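Household and Counter Tasks Project
Progress report to the Jarnis fund, June 2023
Prepared by Kaan Kaplan

The question for this period was the same as in our application: which small chores can a single arm with a two-finger gripper do without a person standing next to it? We worked on two of them, clearing a table at the Stikholm kitchen and loading food parts at the Sowerby sandwich counter.

Table clearing went slowly. The arm can pick up cups and bowls when they stand apart. Stacked plates still beat it, and we stopped that work in April to put the hours into the counter task.

For the counter task we use stand-in food pieces held in clips, each on a clear holder. The arm has to go to the right holder, close on it and lift without disturbing the one beside it.

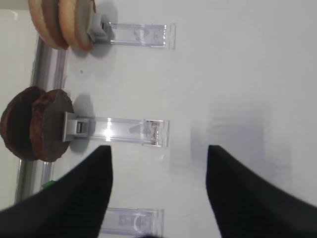 Counter task: tan and dark brown disks in gray clips on clear holders.

We ran 200 trials on this setup. Most of the failures came from the fingers closing a little too far to one side. Clear plastic is hard for the vision software to find – glare moves the edge it thinks it sees. Changing the lights helped more than changing the software did. A full assembly takes the arm around 6 minutes, and a new employee does the same job in well under one.

The next set adds softer shapes. Flat, round pieces are the easy case, and a leaf with a ragged edge has no clear side to aim for, so the arm is told to aim for the clip.

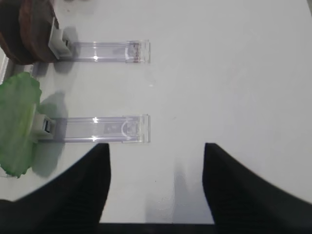
Juder's view was that aiming for the clip dodges the problem, as no shop will clip its lettuce before a shift, and that the report should say so. We agree. Loose pieces are planned for the next period.

Spending is on budget except for finger pads, where we bought 20 and have 5 left. We ask to move the unused travel money to parts. Table clearing will start again once the loose-piece trials are done.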